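E-mail this page
Print this page

We use cookies to keep the site running and to see which stories get read. Carry on browsing if you're happy with that. Sign up for the Inau newsletter and get local news every Friday.

Five buttons and a white table: a look round the new Kakaren workroom

I've been walking past the old Gatti showroom for months wondering what was going on behind the blinds, and last week I finally got to go in. It's now a workroom belonging to Kakaren, the little outfit that puts together control panels for people who want to practise on the real thing before they're let loose on a factory floor, and I came out wanting to press every button I saw for the rest of the day.

The move took 2 days, which sounds quick until you hear that they did it between Christmas and New Year with one van. The old unit over at Briltania was 86 square metres and (by all accounts) freezing from October onwards. The new one is on the bus route, has a proper kettle corner, and has better light, so people can see what they're doing after three in the afternoon. I know which I'd choose.

What surprised me was how plain it all is. I'd pictured benches buried under wire and tins of screws, the way my grandad's shed was. Kakaren likes its tabletops pale and uncluttered, and the panels are simple things too — a shallow grey metal box, a row of chunky buttons, and that's your lot. One of them had its red button lit up and I couldn't stop looking at it. It's the same cheerful glow as an old electric fire.

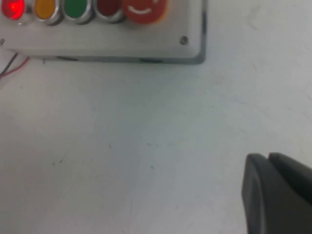
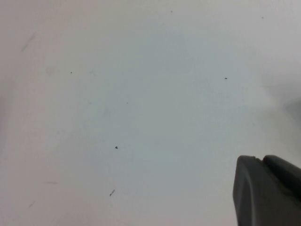

Words: Rasa Lepik
Inau local news, January 2025

Rather a lot of thought goes into those buttons, it seems. I asked about the big red one at the end of the row, the emergency stop, and got a good ten minutes on the subject. It's made wider and taller than its neighbours so that you can find it in a hurry with the flat of your hand. There's a curved white mark on the cap that looks just like a smile (I said so, and I was clearly the hundredth person to say so). Then you've got a yellow, a green and a darker red, all in shiny rings, packed in close together.

The tabletops come in for hard use. A white surface shows everything, and you can see the little dark specks and smudges on it if you get down close. I rather liked that. A spotless table would have made me nervous about putting my bag down! They go over them with a damp cloth at the end of the day and leave the stubborn marks for Friday, when somebody gets the good cleaner out.

Courses start again next month, with short evening sessions for beginners and longer Saturday ones for people who need the practice for work. You don't need to know anything about electrics. You'll learn what each colour usually means, how to start and stop things in the right order, and what to check before you touch anything at all. I'm told the first lesson is mostly about keeping your hands to yourself, and I'd have failed it on the spot.

Kakaren has also put in for a grant of 1000 pounds towards a second set of panels and should hear by the spring. If that comes through, the Saturday group will be able to take twice as many people, and there's talk of an open afternoon in August with the doors propped open and cake. I have offered to make a lemon drizzle.

Parking is round the back, past the bins, and the front door sticks so give it a shove. If you used to go to the Briltania unit, the phone number hasn't changed. The sign over the window still says Gatti for now, and the new one is on order.

Contact us | Copyright Inau, all rights reserved | Back to top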